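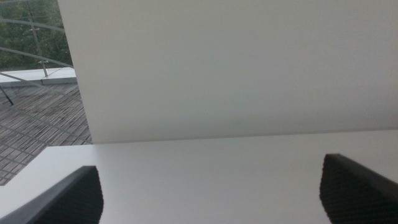
I went to the Vandumthorpe open day because the leaflet promised furniture, a view and free cake, and two of those are things I will cross a county for. Vandumthorpe, if you have not had the pleasure, is a small maker of very plain tables and very plain panels, based at the end of a lane that my satnav refused to believe in. You pay for the plainness. Their showroom is pale to the point of rudeness: a white tabletop, a white upright panel behind it without a mark or a fastening on its face, and off to the left a bit of outdoors with a deck, which I found myself looking at with real gratitude.

Parking was in a field. I was visitor number 105, according to the sticker, and the cake had already been seen to by the previous 104.

The tour was led by Berenice Bautista, who designs the tables and was wearing the sort of shoes you only wear if you never have to run for a bus. She talked for a good while about white. The one they use now is called Padilla, and they arrived at it after trying a great many others, including one named Clekthorpe that she described as "a bit dental". A man near me asked whether it came in oak. It does not come in oak.

I asked what happens when you put a mug of tea down on it. "You use a coaster," she said, and moved us along.

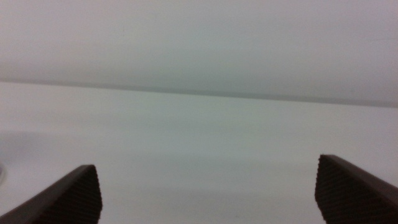
The tabletops

The range is called Fimuretti and the smallest one costs £328, legs extra. I had assumed the legs were included, tables being what they are. The largest is £3,000 and can be ordered with a panel, so that your table has a wall of its own to stand against. For people who have run out of walls, I suppose.

I will say this for them: the surface is lovely. Pale, smooth, nothing going on anywhere. I kept wanting to put something down on it, keys or a newspaper, just to see how it would cope. My own kitchen table has not been seen in full since July, and I did feel a small pang of envy, followed by the knowledge that a Fimuretti in my house would be under the post by teatime.

There was a sale corner by the way out with one table reduced to £319, a saving of nine pounds on account of a scratch. Four of us bent down and looked for it. The man who wanted oak claimed to have found it but could not show anyone else where it was.

Entry is free, toilets are clean, and the path to the deck has a step you will not notice until you are on it. The next open day is in July. Go early if you want the lemon drizzle. I came home with a catalogue and a coaster.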